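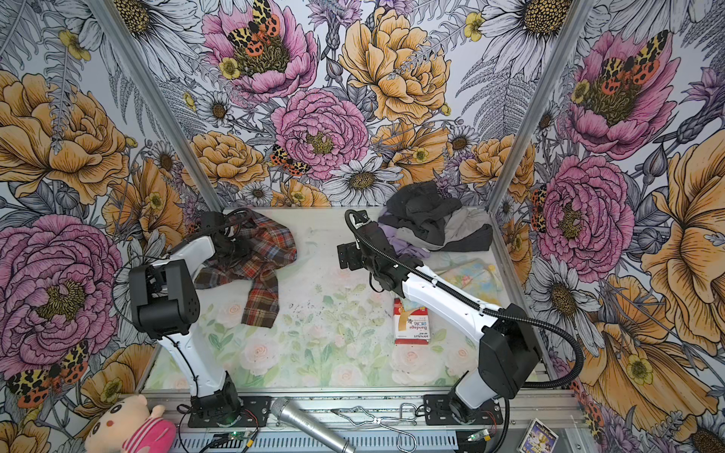 # Cloths, rags and dish towels: keeping them alive

A dish towel has a short, hard life, and most of us make it shorter. We buy it because it has lemons on it, wash it with fabric softener, and then complain that it pushes water around the plate. Most of what follows I learned by doing the wrong thing for 14 years in the same kitchen.

## Before the first use

New cotton towels come with a finish on them that makes them look crisp in the store and repel water at home. Wash them twice before you judge them. Hot water, ordinary detergent, half the dose you think you need. If a towel still won't drink after that, soak it overnight in a bucket with a cup of baking soda and wash it again.

Reds and dark blues should go in by themselves the first time. I know the label says colorfast. I also own a set of pink napkins.

If the towel is going to hang in view, check the hem before it goes in the wash. Cheap hems are held with a single line of stitching and a prayer, and five minutes with a needle now will save you the long curling edge later on.

## Sorting by job

I keep four kinds, and the only rule that has ever held in my house is that they live in different places.

- **Glass cloths.** Linen, or a linen blend, no terry. They never touch a pan.
- **Drying towels.** Flat-weave or waffle cotton. Plates, pots, washed lettuce if you're in a hurry.
- **Hand towels.** Terry. On a hook by the sink, at a height children can reach and will ignore.
- **Floor rags.** Anything that has lost its dignity. Under the sink, in a tin.

The drawer that is supposed to hold the first two will fill up with the third. Put the glass cloths on a shelf with the glasses. It looks fussy and it works.

Plaid and dark checks are good for drying towels if you cook with turmeric or tomato. They don't stain less. They just keep quiet about it.

## Washing

Kitchen cloths want hot water and room to move. A machine packed to the door rinses nothing, and the detergent left behind is what makes a towel stiff and faintly sour.

Skip softener. It coats the fibers, and a coated towel is a decorative towel. If you like things soft, put half a cup of white vinegar in the rinse compartment once a month and dry with a couple of wool balls. Never put vinegar in with bleach, and don't store them where a tired person might pour one after the other. The fumes are dangerous.

Don't wash kitchen cloths with underwear. I shouldn't have to write that down, and yet I've lived with people.

Cloths that have wiped up cooking oil are a separate business. Wash them soon, wash them hot, and make sure the oil is out before they go near a dryer. Rags used with linseed oil or wood finish never go in the dryer at all. Spread them flat outdoors, away from anything that burns, until they're dry and stiff, then follow your town's rules for getting rid of them. A balled-up oily rag can heat itself until it catches fire, with no help from anyone.

## Drying

Line-dried towels are rough and absorbent. Tumble-dried towels are soft and leave a little of themselves in the lint trap every time. I split the difference: 11 minutes in the dryer to knock the stiffness out, then over the rack.

On a rack, give each cloth its own bar. Two on one bar will dry by Thanksgiving. If you're short of bars, clip the extra ones to a hanger by the corners and hook it over the shower rail.

Give everything a hard snap before hanging. It takes out half the creases and startles the cat.

## The smell

You know the one. It comes from cloths left damp in a heap, and perfume on top of it only gives you a damp heap that has been to a party.

1. Fill a big stainless or enamel pot two-thirds with water and bring it to a boil.
2. Add a spoonful of washing soda. Not in an aluminum pot, which it will turn black.
3. Put in plain white or undyed cotton cloths. Simmer for ten minutes, poking them under with a wooden spoon.
4. Turn off the heat and wait until the water is cool enough to deal with.
5. Wash as usual.

The water will be an educational color. Pour it away before you've thought about it for long.

Colored cloths won't thank you for boiling. Soak those in oxygen bleach and the hottest water the label allows, for as long as it takes to watch something silly. Microfiber shouldn't be boiled either. It melts its little hooks and never picks up another crumb.

## Stains, quickly

**Tea and coffee.** Cold rinse, then oxygen bleach. Old tea stains may take two rounds.

**Tomato.** Scrape, cold rinse from the back, dish soap, then hang in the sun. The sun does most of it and asks for no credit.

**Turmeric.** Sun again, several days of it. In December, accept that you own a yellow towel.

**Wax.** Put it in the freezer for an hour, crack off what you can, then iron the rest into brown paper, changing the paper as it fills.

**Scorch marks.** If the fibers are brown and crisp, that's a hole that hasn't happened yet. Move the towel to the rag tin.

**Blood.** Cold water only at first, then soap. Hot water sets it for good. My neighbor Bienvenido Yap, a keen owner of very sharp knives, swears by a paste of salt and cold water, and he gets more practice than I do.

## Folding, for people who resent folding

Fold in thirds lengthwise, then in half, then in half again, and stand the towels upright in the drawer like files. You can see what you have, and pulling one out doesn't bring the rest with it. That last part is the whole reason I bother.

Fitted sheets I still roll into a ball. There are limits.

New ones go in at the back and you take from the front. Otherwise the same three towels do all the work while the others lie there looking well rested.

## When to give up

Hold the towel to a window. If you can read the street through it, it's a rag. If it has one hole, it's a rag soon, although a patch cut from another dying towel will buy you a year. I tried to darn one once. It took an evening and came out like a scab.

Cutting up old towels is worth doing properly. Square them off at a size you can hold folded in one hand, and use pinking shears if you have them, so they don't unravel all over the washing machine. Old flannel shirts are better still for dusting and shoes. Cut off the buttons first and put them in the jar with the other 100 buttons you'll never use.

T-shirt cotton is good for windows. Sweatshirt fleece is good for nothing and sheds — I keep trying it anyway.

## Odds and ends

- A damp cloth under a cutting board keeps it from skating. A wrung-out paper towel does the same if all your cloths are in the wash.
- Never grab a hot pan with a damp towel. The water turns to steam faster than you can say what you're about to say.
- To line a colander for straining yogurt, use a worn flat-weave towel that has been washed without scent. Otherwise the yogurt tastes of Mountain Breeze.
- Rubber gloves drying on the tap will drip into the cupboard. Clip them over the rag tin.
- Loops on towels are always sewn on by optimists. Go over them with doubled thread the day you bring them home.
- A teaspoon of rice wrapped in a clean rag and shaken in a narrow vase with a little soapy water cleans the vase. Getting the rag out is your own affair. Ikhsan Siregar wrote to tell me the rice works just as well without the rag, and I've stopped using one.
- If you iron dish towels at all, iron them slightly damp, and only the linen. My grandmother ironed all of hers at 90, and also the dust cloths, and I have decided not to draw any lesson from it.

Next month is drains. Save your old toothbrushes.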